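Writing down what counts as finished

I spent most of December on the rules for our sorting task, which is a grand name for getting an arm to push coloured blocks about until each one is next to its partner. The arm itself took less time than the wording did.

Our first version of the rule said "blocks of the same colour should be together". Three of us scored the same 10 runs and disagreed on four of them. One person wanted the blocks touching. Another was happy if a pair was in the same corner. I had been passing anything that looked tidy, and I wrote the rule.

The version we use now goes like this. A pair passes if the two blocks touch, or if the gap between them is smaller than the shorter block. The shape doesn't matter, only the colour. A block that has been tipped over still counts. The run ends when the rod is clear of every block, and the scorer writes the result down before anyone reaches onto the board.

A few other things went in as well. The board is bolted to the table and the bolts are checked each morning. The speed limit is written on the sheet and stays the same for all runs, however slow it feels by the afternoon. Stopped runs are kept in the log and marked as stopped. At one point we had 700 runs on file and only 619 with a proper end note, so 81 of them are no use for comparing anything. I would like those afternoons back.

Boris Vaněk thinks the gap rule is too generous and that we should insist on contact. I can see the case for it. Contact is easy to check by eye, but a block with a ridged side can rest a hair away from its neighbour and I don't want people crouching over the board with a torch. We have left it as it is until the next 500 are in.

The sheet is one side of A4 and lives by the stop button.
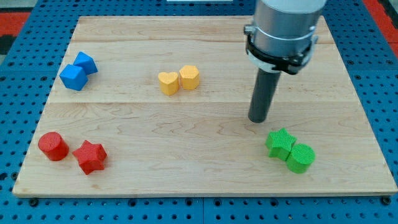 Warau: We had the same argument about gaps and ended up recording contact and near contact as separate results. It adds one column to the sheet, and you can decide later which one you want to count.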